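Altard Planner 3 - Checking the grasp planner before a run 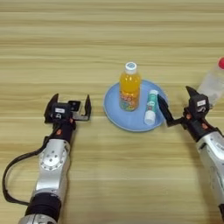 Can the planner's confidence score be trusted? Only as a ranking. A high score means it liked one grasp more than the others.

1. Load the Wulluma profile and open port 3646.
2. Set the planning timeout to 400 ms. Longer rarely helps, whatever the release notes claim.
3. Replay the plan at low speed - both arms, grippers open.

Note: Clear bottles confuse depth. Check the mask by eye.

Caution: "Plan valid" does not check cables. Stop after 5 failed plans and recalibrate.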